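Ticket: Bilder im Wissensbereich laden nach Umzug extrem langsam
Status: gelöst
Bereich: Webportal Dritaveo, Modul Bildergalerie
Eröffnet von: Parveen Ghauri
Eröffnet am: 24/06/2021

Fehlerbeschreibung
Seit dem Umzug des Portals auf den neuen Server bei Semora brauchen Artikelseiten mit Bildern bis zu 30 Sekunden, bis sie vollständig da sind. Reine Textseiten kommen sofort. Betroffen sind alle Browser, auch auf dem Handy. Im internen Netz tritt der Fehler genauso auf wie von außen - am VPN liegt es also nicht.

Bereits versucht: Browser-Cache geleert, Portal neu gestartet, Bild gelöscht und neu hochgeladen. Keine Änderung.

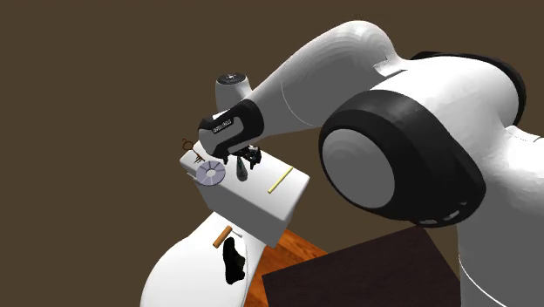 Mudassar Sial: Bei uns im Portal Wameck dasselbe Verhalten, ebenfalls erst seit dem Umzug. Bitte einmal im Serverprotokoll nachsehen, ob bei jedem Seitenaufruf die Vorschaubilder neu berechnet werden. Bei mir steht dort pro Aufruf und Bild eine Zeile "thumbnail regenerate". Das dürfte nur beim ersten Mal auftauchen.

Parveen Ghauri: Bestätigt, die Zeile kommt bei jedem Aufruf. Der Ordner für die Vorschaubilder ist leer, obwohl das Modul keinen Fehler meldet. Freier Speicherplatz ist genug vorhanden.

Naheed Rana: Dann bitte die Rechte auf dem Cache-Ordner prüfen. Beim Umzug wurden die Dateien als root kopiert. Der Webserver läuft unter einem eigenen Benutzer und kann dort lesen, aber nicht schreiben. Das Modul rechnet das Vorschaubild aus, kann es nicht ablegen und verwirft es wieder. Vorgehen:

1. Webserver anhalten
2. Besitzer des Cache-Ordners samt Unterordnern auf den Benutzer des Webservers setzen
3. Webserver starten
4. eine Artikelseite 2 Mal aufrufen und die Ladezeiten vergleichen

Parveen Ghauri: Erledigt. Der erste Aufruf ist weiterhin langsam, der zweite geht sofort. Im Ordner liegen jetzt Dateien. Gegenprobe mit einem zweiten Artikel, den vorher niemand geöffnet hatte, gleiches Ergebnis.

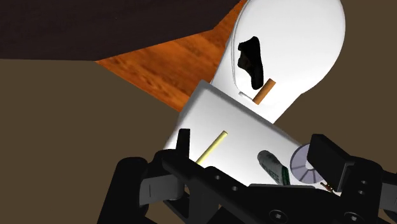

Parveen Ghauri

Offen ist noch der erste Aufruf. Bei Artikeln mit vielen Bildern dauert er weiterhin zu lange. Lässt sich das Berechnen der Vorschaubilder nachts erledigen?

Naheed Rana: Ja, über den Zeitplaner des Moduls, Eintrag "Vorschau vorab erzeugen". Der Eintrag war auf dem alten Server seit März aktiv und wurde beim Umzug nicht übernommen. Ich habe ihn wieder angelegt, er läuft jede Nacht nach der Datensicherung.

Mudassar Sial: Rechte bei Wameck ebenfalls angepasst, läuft. Den Zeitplaner stelle ich selbst ein.

Parveen Ghauri: Heute früh geprüft, auch lange Artikel öffnen sich jetzt beim ersten Mal ohne Wartezeit. Die Umzugsanleitung habe ich um die Punkte Besitzer des Cache-Ordners und Zeitplaner ergänzt. Ticket kann geschlossen werden.

Geschlossen durch: Naheed Rana
Ursache: falscher Besitzer des Cache-Ordners nach Serverumzug, fehlender Eintrag im Zeitplaner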